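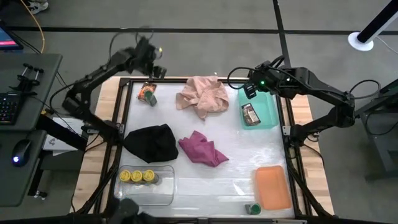 Visitors who wish to run the two-arm sorting demonstration during the Friday open day at the Mahawong building should follow the steps on this page. Each session is led by a member of the Arnar program and takes place at the bench in Room 609. Before starting, learn where the trays are, as the host will refer to them by color: the teal tray lies toward the right arm, and the orange one is at the lower right. Cloths stay on the table throughout and should not be folded between turns.

Step 1. Sign in at the front desk and give the session code, 2610.

Step 2. Stand behind the tape until the host calls your group. Groups enter 2 at a time.

Step 3. Choose one item and one tray, and name both aloud — the host will enter your choice.

Step 4. Keep hands and bags away from the table while either arm is powered. If an item falls, tell the host and leave it where it lies.

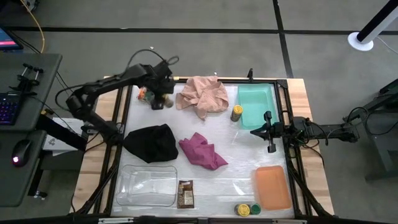

May a visitor ask for a second turn?
Second turns are given after 3 p.m., once every group on the list has had its first.

Step 5. Return your badge at the desk before leaving. School groups should write to Ketsara Boonchu in August to reserve a place, or call extension 1788.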